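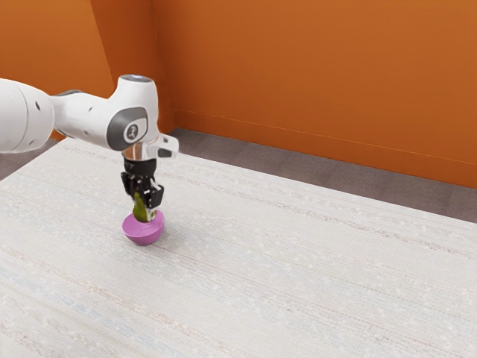 Kerkden Shared Kitchen - Baking Group

Home | Recipes | Rota | Kit list | Contact

How to start a sourdough starter (and keep it going)

Quick version, Gizella wants this up before Wednesday. Longer one maybe in February.

You need: flour (whole wheat to start, then plain all-purpose), water, a jar with a loose lid, a rubber band. A kitchen scale. Cups work but you'll be guessing.

Day 1. 30 grams whole wheat flour, 30 grams water. Stir till no dry bits. Lid on loose. Leave it on the counter, out of the sun.

Day 2. Leave it alone. Maybe a bubble or two, maybe nothing. Fine either way.

Day 3. Scoop out half and throw it. Add 30 flour, 30 water. Stir, scrape the sides down, put the rubber band at the level of the mix so you can see it climb.

Day 4 onward. Same again, every 24 hours, same time if you can. Switch to all-purpose now. It often goes flat after a lively start - keep feeding, dont start over. Issa binned two jars that way.

Smell: sour, fruity, a bit like yogurt, all OK. Nail polish smell means hungry, feed it twice a day. Pink or orange streaks, or fuzz - throw the lot and scald the jar.

Ready when it doubles within 4 to 6 hours of a feed, a few days in a row. Ours took 12 days. Cold kitchen.

Keeping it: in the fridge, feed once a week. Take it out the night before you bake and feed it then. Grey liquid on top is fine, stir it in or pour it off.

Discard: pancakes, crackers, Funmilayo's flatbreads (recipe page, under F). Don't pour it down the sink, it sets like glue in the pipes. Trash or compost.

No starter going? Ask Jae-hoon for a spoonful of his, bring your own jar with a lid that acutally fits.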